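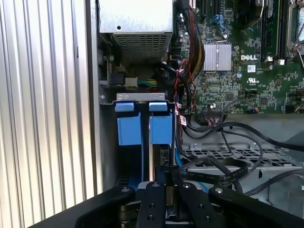
I lost the Fosolmont town council race by two votes, and one of those was mine. I'd gone into the booth in November with my own name on the ballot, looked at it for a good long while, and filled in the other bubble. By the time the count came in I felt like a Dell tower lying open on its side, every light-blue tab on the hard drive carrier out there for people to look at. I smiled, I shook hands, I ate 4 deviled eggs!
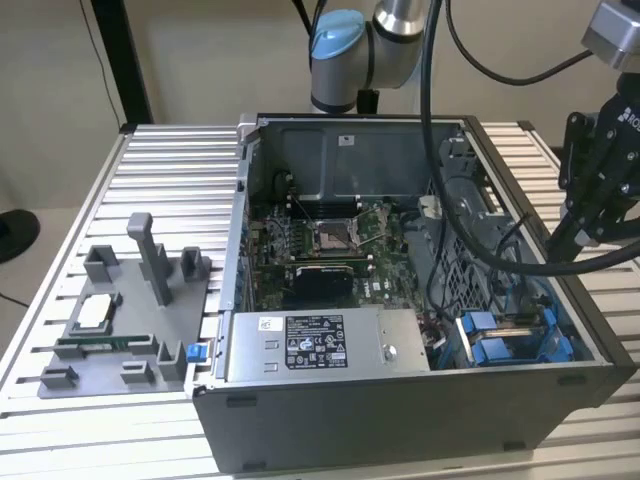 Suominen

My sister drove me home past the Hitwood bridge, where 50 of my yard signs were still standing in the rain. (We'd ordered 100. The rest were in her garage.) She kept saying recount, recount, and I kept saying it was late – and it was, it was past midnight – and the wipers went back and forth over my big green name.

"Two votes," she said. "Who does that to a person?"

I told her to watch the road.

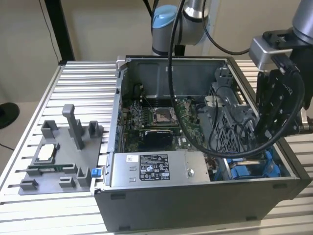

The winner phoned at breakfast and said that the Skalley Road sidewalk was the first thing on the list, that I'd been right about it all along, and would I come and speak for it at the meeting? I said I'd have to check. Then I stood there in my socks with the phone in my hand and picked out a tie.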